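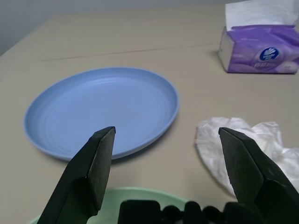 Photo: Blair Forsyth

Wrist camera view keeps losing the object when I teach by remote control
Posted by Blair Forsyth in Arms and Grippers, November

I'm teaching a small arm to pick things up off a table by driving it with a hand controller. I do it all from the wrist camera on my monitor. Hard items like a plate are fine. With a crumpled tissue or a bit of thin cloth I can't judge the height, so I stop, back up and try again. I have 824 runs recorded and a lot of them have that wobble in them. Should I keep those, or throw them out and start over? I'd also like to know if I should be moving the arm by hand instead.

Marisol Tlapale
Don't start over. Sort them first. A run where you missed once and recovered is still useful, but one where you hovered for 9 seconds deciding what to do will teach the arm to hover. I trimmed the pauses out of mine and it behaved a lot better.

For height, watch the fingertips against the edge of the thing you're after and come down slowly. Glasses in an open case are good practice, as there's a rim and a hollow to line up with.
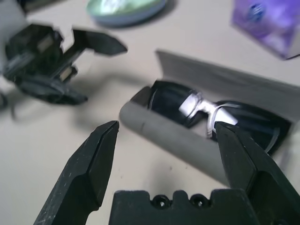

Do the same approach four times in a row before you change the layout, then move everything a little. Keep the lighting and the colour settings on the camera the same the whole way through.

Stela Ardeleanu
By hand is easier on the wrist but your arm gets in the shot. I went back to the controller after two evenings.

Lenuța Vasiliu
What controller is it? My old Gronetti had a lag and I blamed myself for months.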